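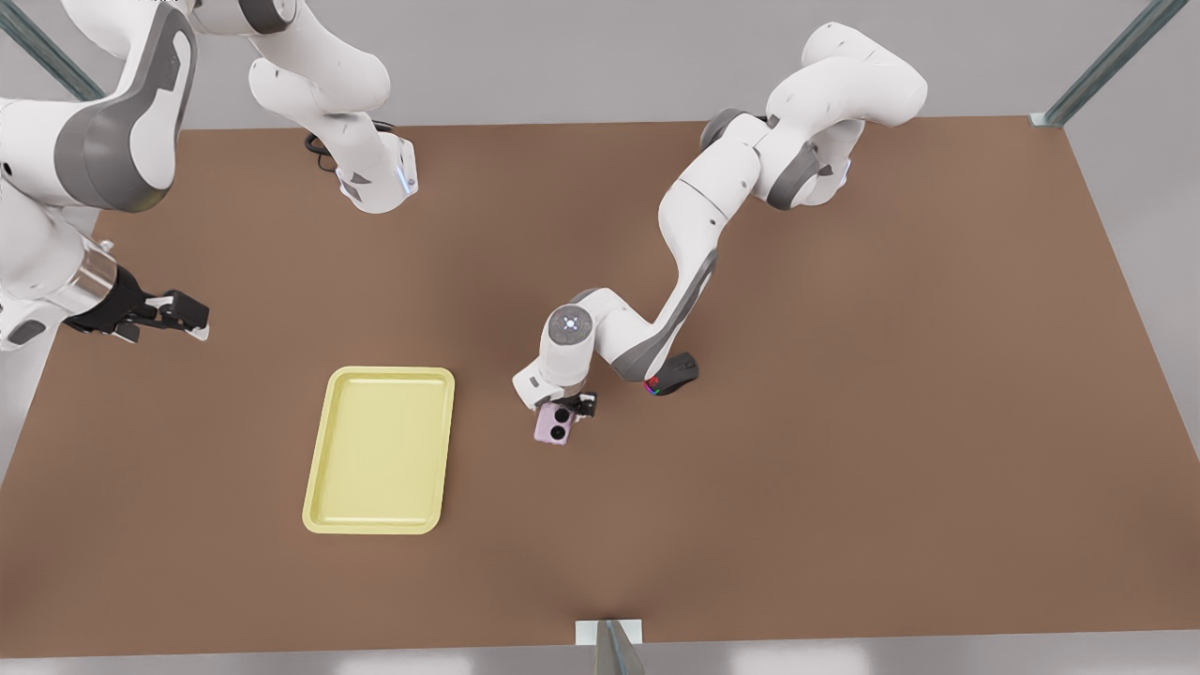 Home | Contents | Previous chapter | Next chapter | Glossary

Chapter 7: Where the Rain Goes

April
By Debora Gentile

I learned most of what's in this chapter from a lemon tree that died. I'd planted it at the bottom of the yard in Zinidcombe, our first house with any dirt to speak of, and I watered it every evening because the leaves were going yellow. The yellower they went, the more I watered. By the end of that summer I could pull the whole tree out with one hand, and the roots were brown and soft and smelled like a drain. There was plenty of water down there. The poor thing had been standing in it for months!

So we're going to spend this chapter underground. In Chapter 6 we looked at what soil is made of (sand, silt, clay, old leaves, a whole lot of living things) and you did the jar test on a handful from your own place. Keep those results close by, you'll want them. Now we're going to pour water on that same soil and follow it down.

The gaps are what matter

Pick up a clod of dry garden soil and it feels solid, but a good one can be half empty space. Soil people call those spaces pores. Some are big enough to see, like an old worm tunnel or the hole left by a dead root. Others are so small that you'd need a microscope to find them. Rain doesn't go through the grains of soil. It goes through the pores, and how big those pores are decides nearly everything else: how fast the water gets in, how deep it travels, how much hangs around, and whether your plant can get at what's left.

Sand has big pores. Water rushes in at the top and leaves at the bottom almost as quickly, and a day later you're out with the hose again. Clay is the other way round. The pores are tiny but there are masses of them, so a clay soil can hold a lot more water in total than sand can. It just takes it in slowly, and it's stingy about giving it back. Students nearly always get this bit backwards the first time. They see water sitting on top of clay and decide clay can't hold water. The puddle is there because the way in is narrow. Give it time and it will soak up an astonishing amount.

Loam sits between the two, and if you've got loam, please try not to be smug around the rest of us.

Three words you'll need

I've kept the jargon short in this book, but there are three terms I can't get through the chapter without.

Saturated. Every pore is full of water and there's no air left in the soil. Roots need air to breathe, so this is fine for an hour or two after a storm and bad news if it lasts. My lemon tree was saturated from November on.

Field capacity. The big pores have drained under their own weight and the small ones are still full. On most garden soils you get to this point a day or so after a decent soaking. There's air, there's water, the worms are happy, and the soil feels cool and holds together when you squeeze it. If you only ever learn to recognise one stage by feel, make it this one.

Wilting point. There's still water in the soil, but what remains is held so tightly that roots can't pull it away. Clay at wilting point can feel faintly damp to your fingers while the tomatoes above it are falling over. Sand at wilting point feels like the beach.

The water between field capacity and wilting point is the part plants can use. Think of it as the money in your everyday account, with the rest locked up in a term deposit.

Two yards, same rain

Let me give you a pair of gardens I know well. Ubaldo Ruggiero has a place on the flat at Sevoldale, grey clay from the letterbox to the back fence. My cousin Carmela Santoro is up the hill on the sandy side, ten minutes' walk away. They share the same weather. In the year we kept the gauge going, it gave us 799 millimetres, and I'd have called that comfortable for vegetables if you'd asked me over the fence.

Ubaldo's beans drowned in July and did beautifully in January. Carmela's winter greens were the best I've ever eaten, and then everything she had crisped up in the first hot week after Christmas. We spent a lot of evenings that year arguing over whose soil was worse (there was wine involved, and nobody's notes are reliable). What they both needed, in the end, was compost, and lots of it.

I know that sounds like a cheat. How can one thing fix two opposite problems? In clay, rotted organic matter helps the tiny particles clump into crumbs, and between the crumbs you get the larger pores that clay was missing. In sand, it acts more like a sponge tucked in among the grains and holds on to water that would otherwise be gone by dinner time. We'll come back to the details in the second half of the chapter, along with gypsum, which helps some clays and does nothing at all for others. Please don't buy any until you've done the test.

Which way is down?

Water doesn't only travel straight down. Once it hits a layer it can't get through easily, it goes sideways, and if your block slopes it will follow that layer downhill until it finds somewhere to come out. Often that's the lowest corner of the yard, or under the shed, or in the neighbour's carport. The lemon tree was in the lowest corner. I was watering the tree, and so was every garden bed above it.

These layers have all sorts of causes. Some are natural, like the heavy subsoil under a lot of the Westora valley, where you get a spade's depth of lovely crumbly brown stuff and then something you could make pots from. Others we make ourselves. Builders drive over the same strip of ground for months, then spread a bit of nice topsoil over the wheel tracks and put the turf down. Rotary hoes do it too, if you run them at the same depth year after year. From above you'd never know.

Try it yourself: the hole test

You'll need a spade, a ruler, a bucket of water and a bit of patience.

1. Dig a hole 50 centimetres deep, with sides as straight as you can manage. Look at the sides while you're down there and write down any change in colour or feel.
2. Fill the hole with water and let it drain right away. This first fill is just to wet the sides, so don't time it.
3. Fill it again. Stand the ruler in it and note the level.
4. Come back every hour and write down how far the water has dropped.
5. Cover the hole with a board if you're leaving it overnight. I've stepped in mine.

If the second fill vanishes while you're still hunting for a pencil, you've got fast-draining soil and your main job will be slowing things down. If it drops a couple of centimetres an hour, you're in good shape for most plants. If you come out the next morning and there's still water in the bottom, turn to the section on raised beds before you plant anything with woody roots. Citrus especially. I'm begging you.

Do the test in 2 spots if you can, one high and one low, and don't be surprised if they disagree. Mine did, by a mile.

Before you read on

Have a think about these, and jot something down even if it's a guess.

Where does water sit longest at your place after heavy rain, and what grows there now?

Has anyone ever parked, built or dug on the bit you'd like to plant?

When you last watered, how deep did it go? (Go and poke a finger in. I'll wait.)

In the next section we'll start at the surface, with crusting, mulch, and the odd business of soils that repel water.

Contents | Glossary | Next section

Comments

Leonardo Fabbri
Did the hole test on our block, and the bottom corner still had water in it at 7 the next morning. That explains the two plum trees. Is there any point digging a trench drain or do I go straight to raised beds?

Debora Gentile
Leonardo, depends where the trench would empty out. If there's nowhere lower to send it, go the raised beds. Sorry about the plums.

Irja Pitkänen
I teach from the Farooqui book as well and it has field capacity before pores, which always loses half my class. This order worked much better. Could you put in a drawing of the sideways flow? I ended up doing one on the whiteboard.

Carmela Santoro
My greens were good because I'm a good gardener, Deb.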